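Subject: Re: [handbinding] Cloth that won't take a paste stain?

> I've had two spines in a row come up blotchy after pasting. Same
> cloth both times, the Grekia buckram in the dark green, and wheat
> paste as always. Where a bit gets on the outside it dries to a pale
> shine and won't rub off. Is it the cloth or is it me? I'd like to
> keep using it if I can, I bought a whole roll. Also does anybody
> have a way of marking hinge lines on dark cloth that comes off after?

Oh, I'm so glad somebody brought up Grekia! I've been working my way through a roll of it since February (the brown, not the green) and I have opinions.

First, I'd bet on the cloth plus the paste together. The face has a starch filling in it, and wheat paste wakes that up the second it touches. I had exactly the same pale shine on my first two books and was ready to give up on the stuff. Then I switched to a mix, 60 percent PVA and the rest methyl cellulose, brushed on thin and left to go tacky before the boards go down, and it's a joy now. No strike-through, no blotches, and it turns in at the corners so crisply I keep stopping to admire it.

For the marks you already have, try a barely damp piece of lint-free rag and work over the WHOLE spine, joint to joint, before you decide it's ruined. If you only dab at the spot you get a ring. It came out about as even as I could ask for on one of mine. The other one is now my shop notebook.

Paper matters here too. I was lining with the heavier Posico kraft and it held so much water that everything behind it stayed damp overnight. The lighter one dries by supper. I got mine from Rey, who will cut you a short length if you write and ask, so you don't have to commit to a roll of that as well!

Now, hinge lines. I've tried nearly everything on this:

Tailor's chalk – easy to see, but it fattens up as you go and by the fourth line you're off by the width of the chalk.

White pencil – fine on smooth cloth, skips on buckram.

Bone folder alone – my favorite if you have a lamp low on one side of the bench. Nothing to clean off.

Marker pens – inside only, please. I use them for numbering boards and for grain arrows, and that's all. Even the washable kind can creep through a pale cloth. 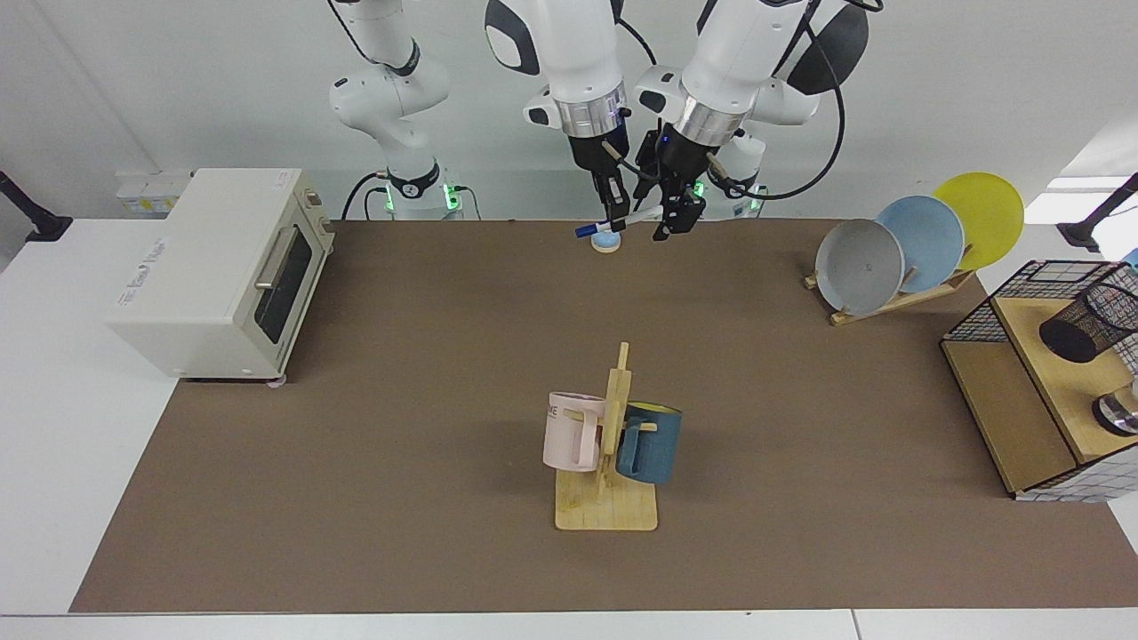 White marker with a blue cap, over the brown mat.

If you do want ink on the outside, test a scrap from the same roll and leave it a full week. I once trusted an overnight test and had a faint line come up along the joint of a guest book, right where a thumb goes.

One more thing while I'm at it. Has anyone used the Destedska pressing boards, the ones with the brass edge? I have a fat one coming up, 291 leaves sewn on 4 tapes, and my old boards have gone soft at the corners. I'd love to know if the brass bites into a cloth joint or if it needs a strip of card in between. I'm hoping to case in on Wednesday, so anything before then would be wonderful.

And do post the green one when it's done, blotches or no. It's such a handsome color.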